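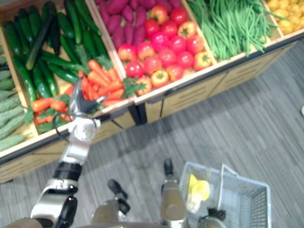
Divided wooden produce stand, filled, with a wire basket in front.

Praser Divided Produce Stand
Reading time: 2 minutes

Farm shop fittings are sold on a lot of talk. Handetis, who supply the Praser, claim that a wooden stand makes shoppers "slow down and choose". Perhaps it does. We have seen no figures and would sooner judge it on whether the beans stay out of the tomatoes.

On that count it does fairly well. The divider boards are plain and do one job. Cucumbers and carrots can share a bin if you are short of room, and so can sweet potatoes and tomatoes with the tomatoes to the front, though we'd question putting anything soft next to anything knobbly. Green beans want a bin to themselves. They tangle, they spill, and they get everywhere by closing time.

The light tan finish suits strong colours. Red tomatoes and purple sweet potatoes look good against it — small yellow potatoes rather less so. The front skirt hides the base, and whatever you have pushed under there.

Now the doubts. The brochure calls the wood "wipe-clean". We wiped ours down for 21 days and the rims had begun to mark where carrot tops were left lying on them. Handetis suggest oiling it twice a year, a detail missing from the brochure. The bins also look mean when half full, so you either stock heavily or buy the false bottoms, sold separately in packs of 2. We think they ought to be included.

Assembly is put at one person and one hour. It took us two people and most of a morning.

The Maurya stand is the obvious alternative. It costs less and is lighter to shift, but its dividers are fixed. On the Praser they lift out, and that alone may be worth the difference if your stock changes much after September.

Delivery: 6 working days to most addresses, flat-packed
Guarantee: 5 years on the frame, none on the finish
Wire baskets: not supplied

© Wutatside Shop Fittings | Contact us | Back to top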